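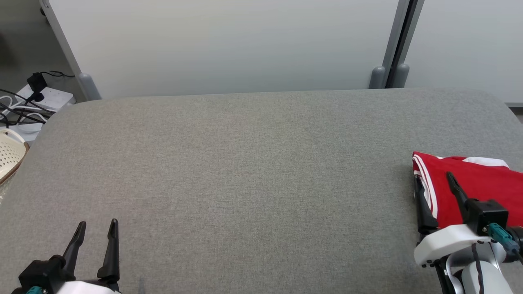

コーンウォールの遊覧鉄道「Kernow」は、予約なしでも乗れますか。
平日の午前中なら、たいてい当日券で乗れます。土曜の昼は予約をおすすめします。並ぶのが趣味の方はご自由にどうぞ。

トップ > 旅のたより > 乗りもの > 4月号

Kernow号、春の運転を再開

冬のあいだ車庫で塗り直されていたKernow号が、4月から海沿いの線路に戻ってきました。色は去年と同じ緑です。塗装係は「まったく違う緑」だと主張しており、編集部では議論を避けています。

片道の所要時間は90分。途中の停車駅は2つで、最初の駅には売店とトイレ、次の駅にはベンチと強い風があります。帽子は手で押さえてください。売店のスコーンは昼過ぎに売り切れることが多く、その後はビスケットだけになります。ビスケットが売り切れたという話は聞いたことがありません。

乗り場は港の東側、時刻表の看板の前です。駐車場もありますが、坂の上です。行きは下りなので皆さん機嫌がよく、帰りはあまり会話が聞こえてきません。膝に自信のない方は、駅前を通る路線バスが便利です。

車内への犬の同伴は無料です。座席に座らせるのはご遠慮ください。座りたそうな顔をするのはかまいません。

団体のお申し込みは窓口か電話で受け付けています。月曜は運休で、電話にも誰も出ません。毎週かけてくださる方がいるようですが、来週の月曜も出ません。

最近の記事
・Atus灯台の階段、300段を上る前に
・Zondville ミニチュア村、雨の日の楽しみ方
・Vahidi茶館の窓際席をめぐって
・港の朝市、春の出店場所が変わります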